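Keeping Cool Underfoot and Overnight: The Return of the Bamboo Mat 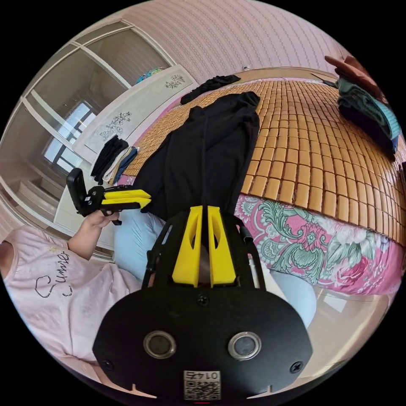 A woven bamboo sleeping mat, its small tan tiles set in a grid, covers the bed.

For many households in Surkelstead, preparing the bed for warm weather once meant putting away the quilt and unrolling a bamboo mat. The custom declined as air conditioning became common. It is now returning, and the shops and workshops that supply the mats report steady interest from residents who had not owned one before.

The tile mat is the type most often requested. Small rectangular pieces of bamboo are joined into a flexible sheet that lies over the mattress in place of a fitted cover. Air moves through the gaps between the pieces, and the smooth surface does not hold warmth against the skin in the way that thick cotton does.

Pak-hei Su has repaired and sold mats from a workshop on the east side of town for 23 years. The most frequent repair is a broken cord near the middle of the mat, where the sleeper's hips rest.

"People fold them," Su said. "A tile mat should be rolled, with the smooth side facing out, and tied loosely. If it is folded in the same place every year, the cord will give way there first."

Su advises customers to measure the mattress before buying. A mat that hangs over the side will bend at the edge each time someone sits down, and the outer rows wear quickly. A mat cut slightly short of the mattress lasts longer and is easier to lift for cleaning.

Daily care is simple. The surface should be wiped with a cloth that has been wrung out well, following the direction of the tiles, and then left uncovered until it is dry. Soaking is discouraged. Strong sunlight can make bamboo brittle, and a shaded room with an open window is preferred for airing.

Clifford Grewal, who manages the bedding floor at Etik, said that first-time buyers often ask whether a sheet is needed. The store suggests sleeping on the mat directly for a few nights before deciding. Those who find the surface too firm may add a thin cotton layer, although some of the cooling effect is lost — a point that staff are asked to mention before a sale.

The store carries mats from two suppliers, Alus and Mak, and inspects the cord and the edge binding on each delivery. Grewal recommends that shoppers run a palm across the tiles in both directions. Any rough corner that catches the skin will also catch nightclothes.

Storage begins when the evenings turn cool. Su wipes each mat, airs it for 6 days, and wraps it in plain cotton cloth. Mats left at the workshop over the winter are ready for collection from March.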